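Unit 4: Fits, Clearances and Tolerances
Course handout, Introductory Manufacturing
Apr 12, 2019

Read this before the tutorial and bring a calculator. The worked problems at the end use the same notation as the textbook, with H for the hole and S for the shaft. "Shaft" covers any part that goes inside another part, whatever its cross-section. A square bar and a square opening are treated the same way as a round pin and a bored hole, except that there are two dimensions to control instead of one.

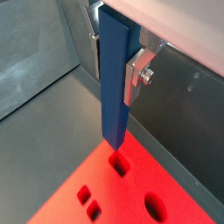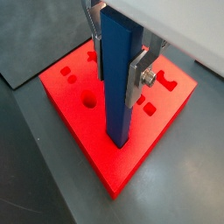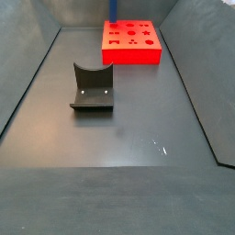 4.1 Nominal size and limits

The nominal size is the size we use to talk about a part. A 20 millimetre pin is called that even if no pin in the batch measures exactly 20.000. The drawing gives an upper limit and a lower limit, and any part between them is accepted. The distance between the limits is the tolerance. Students often mix up tolerance and clearance. Tolerance belongs to one part. Clearance belongs to a pair.

4.2 Three classes of fit

Clearance fit: the largest permitted shaft is smaller than the smallest permitted hole. There is always a gap. Used for hinges, sliding covers, and anything taken apart by hand.

Interference fit: the smallest permitted shaft is larger than the largest permitted hole. The parts need force, heating of the outer part or cooling of the inner one. Used for bushings and bearing races.

Transition fit: the limits overlap, so a given pair may end up with a small gap or a small interference. Used for locating dowels.

Maximum clearance is the largest hole minus the smallest shaft. Minimum clearance is the smallest hole minus the largest shaft. If the minimum clearance comes out negative, check your subtraction, then check whether the maximum is negative as well. If both are negative you have an interference fit.

4.3 Lead-ins

A chamfer on the end of the shaft, on the mouth of the hole, or on both, widens the range of starting positions from which the parts will go together. It does nothing for the fit once they are assembled. For a square section the chamfer helps with sideways error but only slightly with twist. A long part in a close opening can also jam if it enters at an angle, with contact at two points on opposite sides. We will derive the jamming condition in Unit 5.

4.4 Soft materials

Foam, rubber and some plastics don't hold a dimension the way metal does. A calliper will compress the surface and read low. Use a gauge block or an optical method, and record the method beside the reading. Room temperature should be recorded too. Much of what is written in the tables for steel should not be carried over to these materials.

4.5 Worked problem

The Stira housing has an opening with limits of 133.00 and 133.12 mm. The Gravau insert has limits of 132.84 and 132.94 mm.

Maximum clearance: 133.12 - 132.84 = 0.28 mm
Minimum clearance: 133.00 - 132.94 = 0.06 mm

Both are positive, so this is a clearance fit. The housing tolerance is 0.12 mm and the insert tolerance is 0.10 mm. The sum of the two tolerances equals the difference between the clearances, 0.22 mm, and you can use this as a check on your arithmetic.

4.6 Problems to hand in

1. Repeat 4.5 for an opening of 128.00 to 128.05 mm and an insert of 128.02 to 128.06 mm. Name the class of fit.
2. Sketch a tolerance zone diagram for Problem 1. Label the zero line.
3. The Plusine cover is specified with a minimum clearance of 0.10 mm. The opening has a lower limit of 199.00 mm. Find the upper limit for the cover.

Show units on every line. The test in June covers Units 3 to 6, and the formula sheet will be supplied.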